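What I'm Setting Aside for the Robot (and What I Nearly Forgot)

So I finally sat down with the spreadsheet. I've been promising myself a proper budget for the household robot project since August, and up to now the budget has been a number in my head that went up every time I looked at a parts page. The big item is the arm, obviously. After that comes the gripper, and I had two on the shortlist: the Vamiline one, which is cheap and has a wait on it, and the Prodar one, which costs more but the spare fingertips are easy to get. I'd been leaning Vamiline for weeks!

Then I spent an evening in simulation, running through a kitchen and the bit of floor next to the cabinets, and my priorities moved around quite a lot. Reach matters more to me than I thought, and so does how wide the fingers open.

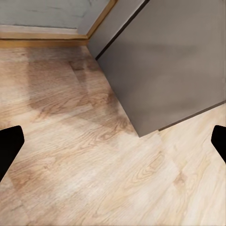

I've put the cost of the arm in one column and everything that hangs off it in another, and the second column is the scary one. Mounting plate, cables, a spare power supply, an emergency stop I can hit without looking. The stop button alone is 50 dollars for a decent one, and I'm not going to skimp on that. Shipping to Prirkville is another 200 if I order everything together, more if I split it up (which I always end up doing, so I should probably just write down the higher number and be done with it).

The other thing is the base. A fixed mount is simple, but it pins me to one counter. A mobile base gets me the whole room, and it costs more than the arm does. I keep going back and forth! Trying both in the simulated kitchen costs me nothing but electricity, so that's where most of my evenings have been going.

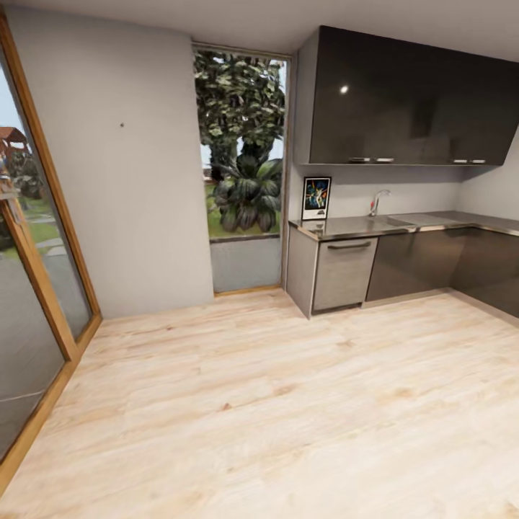
Van der Merwe wrote in the comments last time that I should rent before I buy: "Take an arm for 12 weeks, log every hour you use it, and only then look at prices. I bought mine first and it sat in its box all winter." Fair point, and a bit close to home. I did ask for a rental quote after reading that. The monthly rate was fine, the deposit made me wince, and insurance was extra.

So now there's a third column for renting, with the deposit in red.

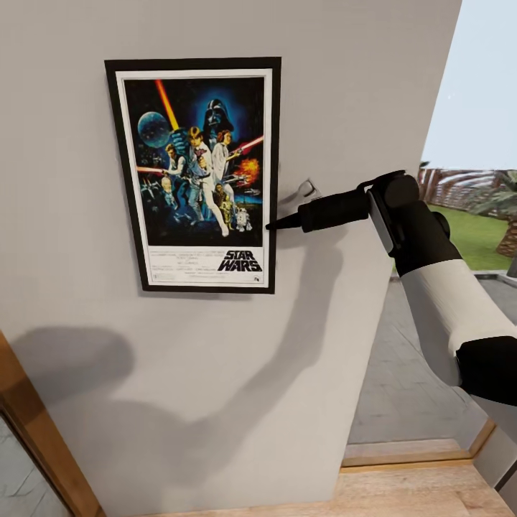 On the gripper I've more or less switched to the Prodar. Spare fingertips are going to get used up faster than anything else on the list, and I'd like to have them in a drawer before I need them. The mobile base is on hold until next year's money. I still have to call about the warranty and find out if it covers the cables, and my desk needs measuring for the controller box.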